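Skosham Small Parts Kit, club edition

We put this kit together for school robotics clubs that already have an arm and a hand and want something worthwhile to pick up. Skosham is the set our own Thursday group trains on, and it's a ripper: little gears, metal fasteners, a low blue bin to fish them out of, and a textured mat so everything has a home. Reaching for a small black gear at the bottom of a bin is much harder than it sounds, and the kids love it!

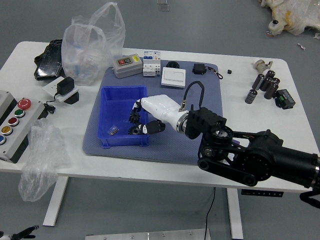 Page last changed: Monday, November 17, 2025

The kit comes with 44 parts, counting spares, and weighs roughly 340 grams without the bin. Start with the gears. Once your team is happy with those, move on to the screws (good luck) and then the bigger electrical bits: capacitors, a breaker, a rocker switch. All of them are for handling practice only, so please don't wire anything to the mains.

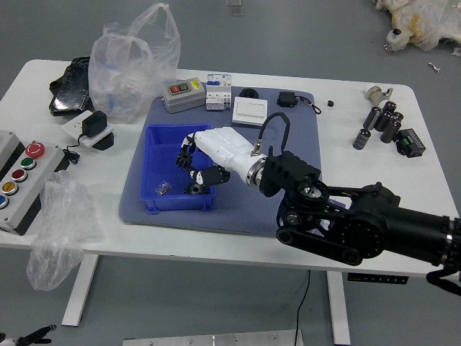
Raymonde McIntyre wrote the four practice sheets, and they're organised by grip, with space for students to log each attempt and jot down what they changed in their program. Sheet 4 is the one used for the Westik round in March, so have a go at it early if your club is entering.

Colour of the mat may vary. Replacement gears are sold separately, part no. 389.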